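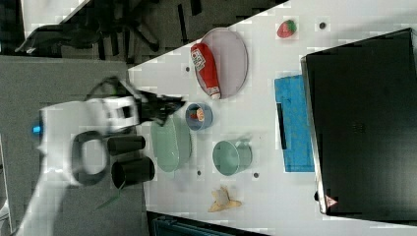

Figure 3. Student workstation during the table-clearing task, with the gripper beside the small blue bowl.

4.2 What the scores do and do not show

The final assignment asked each pair of students to have the arm clear a table laid with dishes and toy food (Figure 3). Over the term the class logged 189 attempts, and 37 of these were marked as complete. The course report from Isent treats that figure as evidence that the students had learned to program manipulation tasks. We are less sure.

To begin with, the marking was done by the pairs themselves. Tokgöz, who taught the lab sessions, asked for a second marker in August and was given one for only 2 of the groups. In those groups the share of complete attempts fell once an outsider held the sheet. This may be chance – the groups were small – but it does little to support the stronger reading.

Nor was the layout held constant. Students were free to move the bowl, the cup and the plates between attempts, and several wrote in their notebooks that they had settled on positions the arm "liked". A pair that learns where to put a bowl has learned something useful, though it is hard to call it programming.

The Doltberg questionnaire has similar trouble. It asked students how confident they felt after the course and never asked before it. High marks for confidence are reported in the Isent document as gains, a word the data cannot carry. We return to the notebooks in Section 5, where the record is patchier and, in our view, more informative.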